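Unit 6: Benchtops, back panels and corners
Handout for Module 2, Interior Surfaces and Fitting

Reading before class: the Stornard course pack, section on horizontal surfaces. Bring a pencil and the bench drawing you started last time.

Marble and marble pattern
A marble pattern is a matter of colour and line. It tells you nothing about what the top is made of. In your notes write "marble-patterned" until you have checked the material against the supplier's sheet. Veining usually has a main direction, and that direction should be marked on the drawing with an arrow. If a top is made from two pieces, the arrows must agree across the join or the change will show from the doorway.

Pale grey tops with fine white veins are forgiving. They hide dust and small scratches, and they sit quietly beside a strong colour. The drawback is that crumbs, screws and clear offcuts are hard to find on them, so wipe towards you and finish at the front edge.

Panels around a top
A top may be enclosed on one, two or three sides. Two sides meeting at a corner is the common arrangement for a work surface, as in the Cliluvik bench exercise. Decide early:
the height of each panel
where the back panel stops
what covers the line where panel meets top
what happens at the corner itself

Colour needs some thought as well. Two panels of a similar orange can look like different colours once they stand at an angle to each other. Judge samples upright and in position, never flat on the desk.
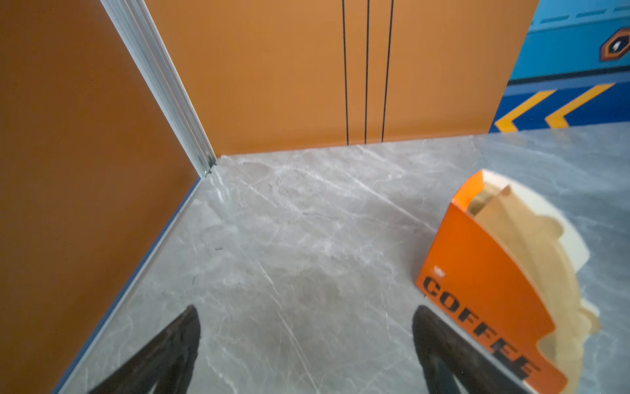

Corners can be handled with a plain butt joint, a cover strip or a metal profile. A grooved aluminium profile is left showing in many workshops and looks fine there — in a kitchen the grooves collect grease and most clients will ask for a cap.

Cables belong on the drawing too. Show where each one comes down and where it leaves the bench. Cables left hanging against a coloured panel will always be noticed, black ones most of all.

Homework
Draw one corner of the Cliluvik bench in plan and elevation, panel length 2,038 mm, panel height 500 mm. Mark the vein direction. Hand in through the Mofokeng folder before the June break.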